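Gresenier garden lighting notes, updated 2025-02-21

Welcome, and thank you for stopping by! This little collection covers 67 plans for low-voltage path and border lights, gathered in Drundarport since November.
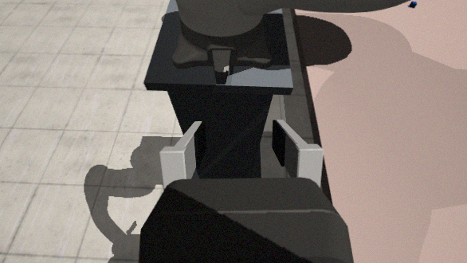 Black pedestal, straight ahead.

Each plan lists the cable run, the transformer and the spacing between lamps — all in meters, so do convert before you buy.

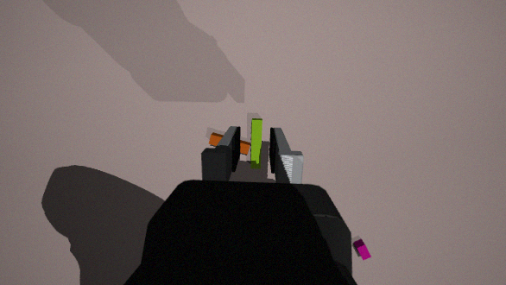

Lime green, orange and magenta blocks.

Voteck files open in any spreadsheet.

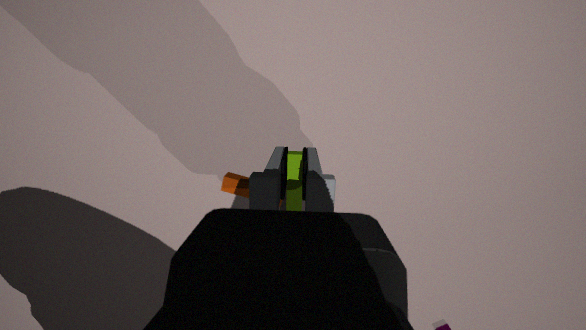
Spike lights have their own column for height. Set them plumb, upright like the narrow lime-green piece between the gray fingers, and note any lean under "remarks."

Lo plans, 23 in all, still lack cable depths.

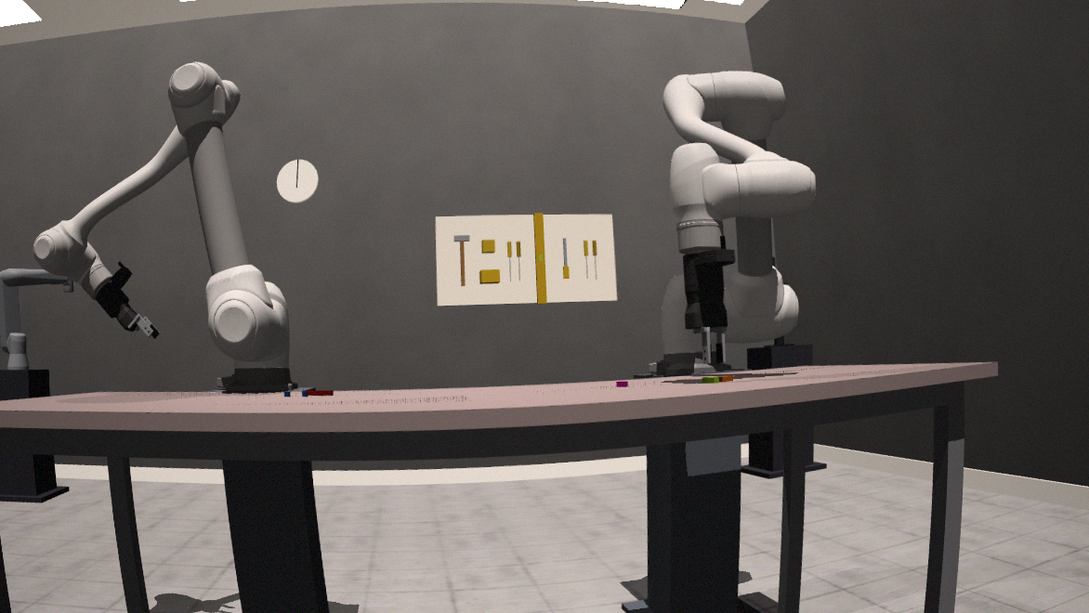

Pei-shan Ng writes that the spacing for curved paths felt too wide, and she would close it up a bit.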